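Tronel gripper kit for two arms – worth it for soft stuff?

Posted by stirwood_bench in Kits and Parts, April

Looking at the Tronel two-finger kit for a pair of arms we already have. Dealer is Pustau, they quote 3,619 for both sides with the wrist cameras, mounting and one visit to set up. Job is putting kids' stuff into bags and boxes. Soft bags, straps everywhere, the odd plush toy. The brochure only shows hard cubes on a clean bench wich tells me nothing. Has anyone run something like this on straps? Also how bad is finger wear, and do I need the service plan (80 a month)?

Okafor Bench Services

We set up two-arm tables and do a lot of bag work. Short version – yes, but budget for fingers and sort your cables first.

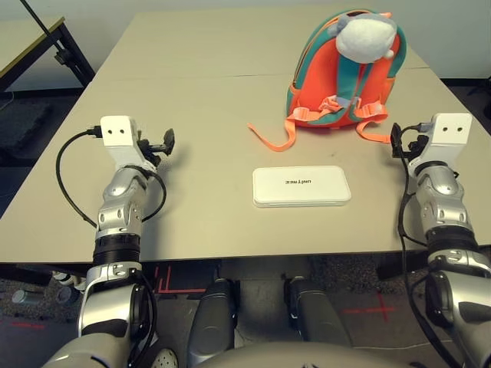
Both arms over the table, backpack standing strap side to the camera, box in front.

Cables: leave a loop at the housing, don't pull it tight. A tight one drags when the wrist turns and you'll chase a "drift" that isn't drift. Ask Pustau to route them on the visit, otherwise it's your afternoon.

Straps are the real question. Wide webbing lying flat is hard, the fingers want something to get under. A strap with a curl or loop in it is much easier. We drop the bag so at least one strap stands up a bit, then go for that. Fingers should be fully closed on the approach if you're going between two items, open late. Scuffs on the black finger surfaces are normal and I wouldn't send them back for it. We look at ours every 1,000 picks and swap when the tips stop meeting square.

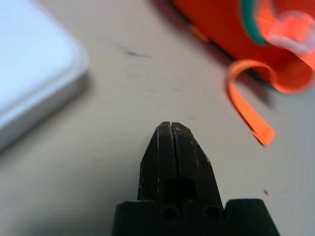
Service plan

Skip it the first year imo. It covers remote help and one visit, no fingers. If you've got somebody who can swap two parts and redo the zero, 80 a month is a lot for a phone number. Different story if the table runs all day.

Wrist camera view is fine close up. Past the tips things go soft fast, so do not expect it to read small print on a box lid. Use the head view to find the item and the wrist view for the last bit. Shadows between the fingers caused us more bad grabs than the straps did, move your lamp before you touch the settings.
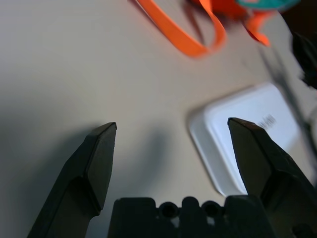

and keep the middle of the table open while you're tuning, push the extras over to one side. One item at a time until it's boring, then add clutter. Took us 13 sessions to get there, could of been less if we'd fixed the light first.

pustau_buyer2

Bought from the same dealer. Kit ok, manual is bad. Setup guy was good. Plan was pointless for us too, cancelled it.

gripnoob

does it work with plush? mine slips on fur

Contact the moderators | © Stirwood Help Boards | Back to top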